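Gruseo to Open Second Cooking School in Goltholm

GOLTHOLM, 13 October 2019 - Gruseo, which runs evening cooking classes for adults, has signed a lease on a former bakery building in Goltholm and will start teaching there next month. The new school has 17 cooking stations and a dining room on the ground floor.

Classes cover everyday home cooking: rice and noodle dishes, soups, bread, fish and basic sauces. Each course lasts six weeks and ends with a shared dinner. The fee is $68 per evening, including ingredients. People who took a course at the first school, in Nieminen, can book before general sale opens.

"We had 70 people on the waiting list in August and no room to add another evening," said Chun-yin Yen, founder of Gruseo. "Most of them live on the Goltholm side of the river, so we looked for a building there."

Embla Grønli will be head teacher at the new school. She has taught the bread and soup courses in Nieminen for four years and will continue with one evening a week there until spring. Two more teachers are being hired.

The building work is being carried out by Plustia. The old bread oven stays in place and will be used in the baking course. The street entrance has been widened and now has a ramp.
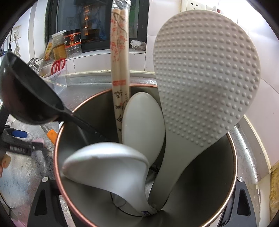
Do students need to bring their own knives and utensils?
Everything needed for class is provided, but students may bring a knife they like to work with. Aprons can be borrowed at the front desk.

Course dates and booking forms are available at both schools. Gift cards bought for Nieminen are also valid in Goltholm.

Press contact: Chun-yin Yen, Gruseo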